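A robot that can pick up a cup

Picking up a cup is easy for you. You have done it so many times that your hand does it while you think about something else. For a robot it is hard work, and people spend years teaching robots to do it well.

In October the workshop at Iyamu opened its doors to families and school groups. Visitors could watch a robot arm at work on a table and ask the people who run it as many questions as they liked. The doors opened at 2 in the afternoon and the last visitors left when it was getting dark.

What is a robot arm?

A robot arm is a machine with joints, a bit like your shoulder, elbow and wrist. Each joint has a motor inside that turns it. A computer tells every motor how far to turn and how fast. On the end of the arm is the part that does the holding, called a gripper.
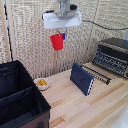 Most grippers are much simpler than a hand. You have four fingers and a thumb, and they can all bend. Many grippers have just two fingers, and all they can do is move together or move apart. That is enough to pinch something thin. The red cup is being held by its rim, which is a good place to take hold of it — the rim is narrow, so the fingers don't have to open very wide. If the gripper tried to hold a cup around the middle, it might be too fat to fit.

How hard should it squeeze?

Mieke Peeters looks after the grippers at Iyamu. She asked the children to pick up a paper cup, first with a tight fist and then as gently as they could. The tight fists crushed the cups. The gentle hands dropped a few.

"The robot has the same problem," she told them. "Too hard and it breaks things. Too soft and it drops them." 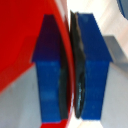 Grip is not only about squeezing. It is also about what the fingers are made of. Try picking up a wet bar of soap and then a rubber ball, and you will feel the difference. When two surfaces rub against each other and don't want to slide, we call that friction. Trainers have rubber soles because rubber has a lot of friction, and it stops you slipping over in the gym.

How does the robot know where things are?

It uses cameras. A camera beside the table can see the whole table at once. A small camera near the gripper can see things close up, but not much else. The computer puts the views together and works out where to go.

This is harder than it sounds. A picture is flat, and a table is not. One object can hide behind another. Ngozi Olaniyan, who writes the programs, asked everyone to close one eye and touch the tips of two pencils together. Most people missed the first time. Have a go at home.

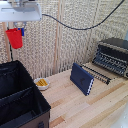

The red cup in the air, high over the table.

Practice, practice, practice

A robot does not get bored. It can try the same job 200 times in a row, or 1000 times, and the last try is done with as much care as the first. Each try is saved on the computer. Some go well and some go badly, and both kinds are useful for learning.

People still have to help. Somebody puts things back when they fall over, and somebody decides what the next job will be. There is also a large stop button near the table. If you ever visit a robot, ask where the stop button is, and keep your hands away from the arm while it is moving. 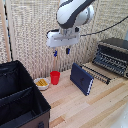

Sze-wing Tsao

Letting go is a job too. To put a cup down, the arm has to lower it until the bottom touches the table, then stop, then open its fingers and move away. If it opens them too early, the cup falls. If it goes down too far, it pushes the cup into the table.

One boy asked whether the robot knew what a cup was for. Ngozi said no. It can learn what a cup looks like and how to lift one, but it never gets thirsty.

Words to remember

Gripper: the part of a robot that holds things.
Joint: a place where the arm can bend or turn.
Friction: what stops two surfaces sliding over each other.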